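Okay, can everyone hear me? Good. Slides are up at the back too if you've got the pillar in front of you.

So I'm talking about the Binau collection work, the stuff Themba Matlala and I have been doing since March, and mostly I want to talk about the boring end of it. Reijo covered the training side before the break and did it much better than I could, so if you have questions about the policy network, please, go find Reijo.

Quick numbers first. We set out to get 4000 episodes. We have 2652 we're happy with. The gap is partly time and partly that we got a lot fussier halfway through, and I'll come back to the fussy bit because I think it's the useful part of this talk. (If I'm running long, skip the Wenex slide.)

How a session goes: you pick up the handheld gripper, you do the task at whatever speed feels natural, you put things back somewhere a bit different, you go again. That's it. Lempi Partanen wrote our first instructions and they were four pages long. The current ones fit on a card. People did worse work with the four pages – they'd slow right down and start moving like they thought a robot moves, and then the model learns that too.

Next two slides, leave them up for a bit. 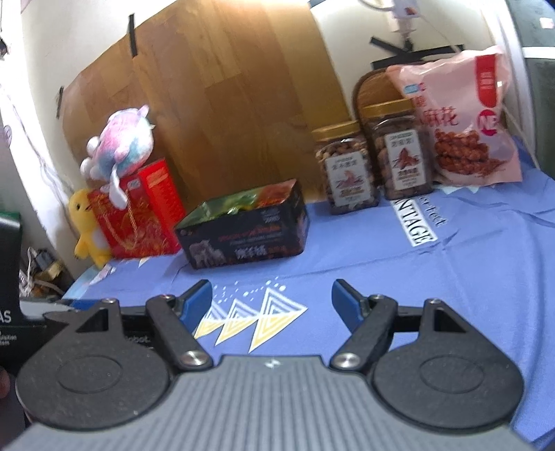
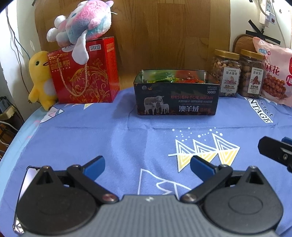
Labelling is where most of my time has gone, and I'd like to moan about it for a minute. Every episode gets a short written instruction, and we let the operators write their own. Great idea, lots of variety in the language! Except everyone has their own favourite word for things. Take the two clear jars with the gold lids. We had "the jar", "the nut jar", "the container", "the gold one", and my personal favourite, "the other jar", with no first jar mentioned anywhere. If there are two jars side by side, "pick up the jar" is a coin toss, and we're asking the model to learn a coin toss. Same deal with "the box" when you've got a red gift box and a dark one with sheep on the front. So the rule now is that the instruction has to work for someone who's just walked in the door. Vilja Koivisto reads a batch cold and writes down which object she'd grab. If she'd grab the wrong one, it goes back. 714 episodes went back on the first pass, which hurt, but we saved nearly all of them by rewriting one line.

Pause here, somebody usually asks about cost. Rewriting a line takes under a minute. Recording again means setting the table up again, so fix the words first.

Right, fussy bit number two: starts and ends. Start with the fingers open and hold still for a beat before you go. At the end, let go, back off, hold again. We used to trim these by hand and it ate whole afternoons. Now the operators do it out of habit and the Tuominen script finds the cuts by itself. Mostly. It missed 48 and Hongjun Duan is still grumpy with me about those.

Failed grasps – keep them! Tag them and keep them. I threw out our early ones and I'd love to have them back.

Wenex slide, if there's time. Otherwise straight to questions.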